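May, notes from the Mistville bench

The new clay plaster mix is a beauty! Batch 7 went on this morning with the Salehi sand and it barely dragged under the trowel, even where I'd let the backing coat get a bit drier than I meant to. Jamshid Moradi reckons it's the finer grading. I still think it's the longer soak (we left this one 53 hours, well past what we gave batch 6), but I'm happy to be wrong if it keeps behaving like this.

Colour straight out of the bucket is darker than the sample card, so no judging it until it's cured.
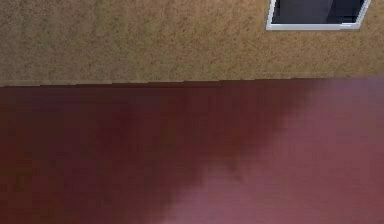 Chopped straw next. I want to try 12 mm lengths against the longer stuff from Nelleck, same clay, same water, on 4 small boards. Jamshid wants hemp in there too, and why not, there's half a bag going spare.

Cracking: only hairlines on batch 6, all near the corners, and they closed up nicely with a damp sponge and a hard float. Really pleased with that. Must remember to wet the corners more before the next coat.

To do: rinse the paddle mixer properly (the neck was full of grit again), label the buckets, ask Cluvano whether the ochre pigment comes in smaller tubs. Check the boards again about 4 pm.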